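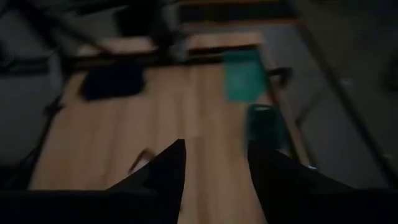

Teaching by Hand: Jollcombe Workshop Gallery

I went to Jollcombe in January to see people teach a robot arm to tidy a table. The pitch from Jidomico, who supply the software, is that anyone can do it. You take the controls, you do the job yourself, you do it again, and after enough goes the arm does it without you. I've heard that pitch before with different logos on it, so I brought a notebook and a fair bit of doubt, and most of the doubt came home with me.

Decha Duangkaew ran the sessions and let me sit beside the operators as long as I kept my elbows in. Rigoberto Villaseñor did most of the driving. Captions are mine, and so are the grumbles.

On the wrist view
The camera rides at the gripper, so whatever else is going on, you always get the two black fingers coming up from the bottom. They're open here, with bare wood between them. The right tip covers part of a dark green thing with a shiny top end, and from this angle I couldn't tell you if it's a container or a packet. Look at how soft it all is. The seams in the tabletop are a blur, and a lot of the learning is supposed to come out of views like this one.

On the small stuff
There's a little reddish-brown hooked piece just above the left finger. I'd have trouble saying what it is, and I have a brain and a lifetime of picking things up. Decha's answer is that the software doesn't need to know what a thing is called. Fair enough, but it does need to know where the edges are.

On the soft stuff
The teal sheet at the back right is easy to find, at least. The navy item across from it is a dark lump from here, and it looks like folded cloth. Anyone selling you a tidying robot should be asked about dark fabric in poor light, early in the conversation.

On the controls
Rigoberto works a pair of hand grips that the arm copies a moment later. The delay is small and he says you stop noticing it. I had a turn and noticed it the whole time. I reached for things where they were, overshot, came back and overshot again. All of that would have been recorded as the correct way to do the job if Decha hadn't deleted it.

On the numbers
The plan was 300 demonstrations of one task. When I asked how many had been kept so far, the answer was 196. Decha does the culling himself by watching the recordings back, which takes hours and doesn't appear anywhere in the Jidomico brochure. To me that's the real job: a patient person deciding which attempts were good enough. He may well be excellent at it. I'd still like to see it on the invoice.

On guiding by hand
The other method is to take hold of the arm and push it through the motion. They tried this in the first week and dropped it. It felt more natural, Rigoberto told me, but his own hands kept turning up in the camera view, and they won't be there when the arm is working alone. Fahy, the group that hosted an earlier round of this at Sesau, prefers hand guiding and apparently swears by it. I haven't seen their recordings, so I'll leave that argument to them.

On getting tired
A driving shift is 40 minutes. Rigoberto's early attempts in a shift are tidy and direct. Later ones wander a bit - he pauses above an object, or comes in from an odd side for no reason he can remember. I asked if the software treats a pause as part of the lesson. "Sometimes," said Decha, and went to get a coffee.

On success rates
I was quoted 92 per cent. I asked what counted as a success and got a long reply, the short version of which is that the object ends up more or less where it should. I asked if anyone had moved the table between learning and testing. They hadn't. Shift the table a hand's width, change the lamp, put out a different coloured cloth, then give me the figure again and I'll print it in bold.

On what I liked
Rigoberto is a pleasure to watch. He lines up, closes in and lifts with very little fuss, and the arm looks clever while he's holding the grips. I'd happily go back to see how it looks when he lets go of them. Decha has said I can come once the 300 are done, and I've asked to bring my own tea towel.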